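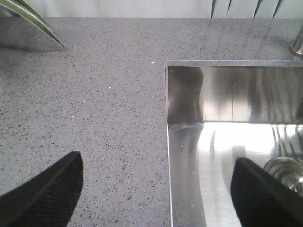

The Second Life of the Pletitz Quarry

Stone from Pletitz used to leave the valley in blocks the size of a delivery van. These days most of it leaves in bags.

The quarry closed to block cutting in August, after 80 years. The good gray seam had been getting thinner for a long time, and the last blocks that came off it were full of hairline cracks. A cracked block can't be sawn into slabs. It can be crushed, though, and crushed stone sells if the grains are clean and the sizes are even.

Madari, the company that owns the pit, kept the crusher and sold the saws. It now employs 70 people, down from 100. Most of the jobs that went were in the cutting shed, where the pay was best. Several of the sawyers have moved to the bagging line. Others drive over the pass to Huvent, where a slab yard still takes stone by truck from elsewhere.

The bags go to makers of countertops, floor tile and sinks. Buyers want the same color every time, and natural stone does not give them that. So the crushed material is washed, dried, sieved and sorted, then blended from several bins until it matches a sample tray. The trays are kept in a locked cabinet in the office, and the oldest have faded enough that two were replaced this year.

Water is the sore point. Washing takes far more of it than sawing did, and the wash plant draws from the same stream that feeds the village. Madari put in settling ponds and reuses what it can. In a dry summer the ponds drop low and the line stops early. People in the lower houses say their wells have turned cloudy. The company says its tests show nothing unusual, and a second set of tests has been ordered.

Pletitz has 806 residents, and nearly every family has had someone at the quarry. The church steps, the school sills and the curbs on the main street are all cut from the old seam. When a curb breaks now, the town patches it with concrete. A few spare blocks are stacked behind the fire station, under a tarp, and the town council has yet to decide what they are for.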